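Section 5: Setting Up the Brorkitz 22 Height-Adjustable Table

Read this section through once before you start. You will need the parts bag marked B, the hex key that came with it, and a Phillips screwdriver. Allow 45 minutes if you are working alone. The top is heavy, and two people should lift it.

5.1 Choosing a spot

The Brorkitz 22 needs a grounded wall outlet within reach of its power cord. Do not run the cord under a rug. Leave a gap of at least 6 inches between the back edge of the top and the wall so the table does not catch on a window sill or shelf as it rises.

Carpet is fine, but fit the wide feet from bag B. On tile or sealed concrete use the standard feet.

5.2 Attaching the legs

1. Lay the top face down on a blanket or on the flattened carton.
2. Set the crossbar over the predrilled holes. The arrow points toward the front edge.
3. Start all the short bolts by hand before tightening any of them.
4. Slide each leg onto the crossbar until it clicks, then tighten the side bolts with the hex key.
5. Screw in the feet, leaving a little thread showing so they can be adjusted later.

CAUTION: Do not use a power driver on the short bolts. The inserts in the top can strip.

5.3 Connecting the control box

1. Slide the control box onto its rails under the top.
2. Plug the left leg into socket 1 and the right leg into socket 2.
3. Plug in the handset. The plug is keyed and goes in one way only.
4. Press the loose cable into the clips along the crossbar.
5. Turn the table over onto its feet, with one person at each end. Lift by the crossbar and keep your hands off the edges of the top.
6. Connect the power cord to the control box, then to the wall.

5.4 First reset

The display shows E5 the first time the table gets power. Hold the down button until the table reaches its lowest point, dips slightly, and comes back up. Let go. The display now shows 665, the lowest height in millimeters. To change to inches, see Section 6.

If E5 stays on the display, unplug the table, wait a full minute, and repeat the reset. Check that both leg plugs are pushed all the way in.

5.5 Leveling and placing equipment

Put a level on the top and turn the feet until it reads true from side to side and from front to back. Do this at the height you plan to use most.

White tops show scuffs sooner than the Arango oak finish, so use felt pads under anything with hard feet. Equipment on its own floor stand can be placed close to the near edge, but it will not move with the table. Check the clearance each time you change the height.

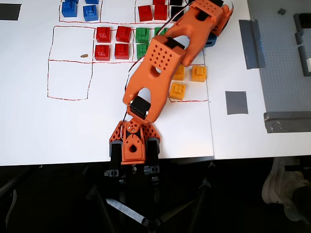 5.6 Saving a height

1. Move the table to the height you want.
2. Press M, then press 1, 2, or 3 while the display is flashing.
3. To go back to that height later, hold the same number until the table stops.

Note: Saved heights are kept through a power cut - the reset in 5.4 does not clear them.

5.7 Care

Wipe the top with a damp cloth and a drop of dish soap. Do not use scouring powder or glass cleaner. Tighten the side bolts again after the first month, and after any move.

Replacement feet and handsets can be ordered from the Kendville parts desk. Have the number from the label on the control box ready.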